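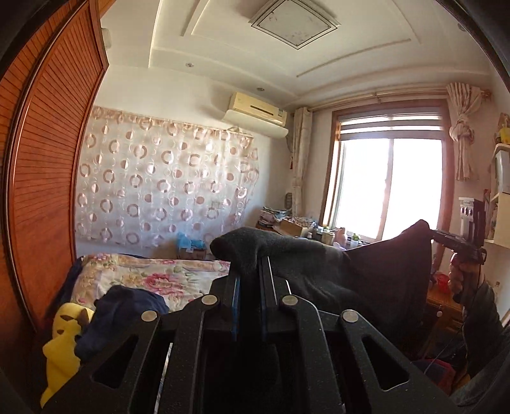
Gray fuzzy cloth and black cushion, with the louvered wardrobe door on the left.

The Back Bedroom, Getting Sorted

Welcome back to the house pages, and thank you to everyone who wrote after the hallway gallery (I have read every message, even the long one about coat hooks, and I will answer them all, I promise). This time we are upstairs in the back bedroom, which is the room that gets everything the other rooms can't hold. Laundry lands there, the good blankets live there, and so does anything that came home from the Strazds sale in September and hasn't found a shelf yet. I had been meaning to go through it all since the spring, and when Vija Rätsep offered to give up a morning and keep me honest about what stays and what goes, I put the coffee on before she could change her mind.

I'm fond of this room, I should say. The wardrobe came with the house and I have never wanted another, even though the slats on those doors collect dust like nothing else I own. A soft paintbrush, the cheap kind, goes along each slat better than any cloth does, and I do one door before breakfast and the other whenever I get to it. The ceiling was done by the people before us, with its raised middle and the square light set flat in it, and it makes the room feel taller than it is. My husband would have painted it blue. I held out for white, and I'm still pleased with myself!

The sheer curtain stays up all year. I tried a heavier pair from Furka one winter and the room turned into a cave, so those went down to the sewing box, all 78 inches of them, and two of the kitchen chairs have nice new seats as a result. Sheers want a cool wash, and they want to be hung back up damp so they drop straight on their own - no ironing, which suits me fine.
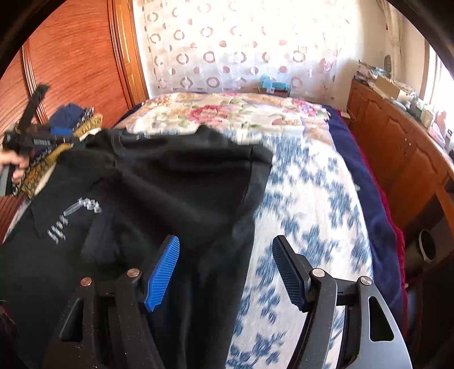 Folding is the part I enjoy, and I always do it on the bed, where there is room to spread a thing out properly and smooth it before making any decisions about it. Vija is a roller and I am a folder, and we have been having this conversation for 13 years without either of us giving an inch. Black tops are where I get fussy. One like this, in a thick smooth fabric with a little pale print on it, I like to lay out flat on the sheet first and follow the seam with my hand, and then the sleeves come in and the hem comes up, with the print on the inside so it doesn't rub against its neighbors. Thick fabric doesn't want folding too small either. Three folds at the very most, and it goes near the bottom of the pile.

We have settled on 10 hangers for each of us on the wardrobe rail, and everything else gets folded or goes to the Harnuris swap table, where I always seem to come home with more than I took. The blankets are going into a Hiltivent chest at the foot of the bed as soon as I have sanded the lid, which sticks.

Next up is the landing cupboard, and there will be pictures of that too, once I have found the back of it. If you have a good way of storing spare pillows, please do write and tell me. Mine are still on top of the linen shelf, leaning.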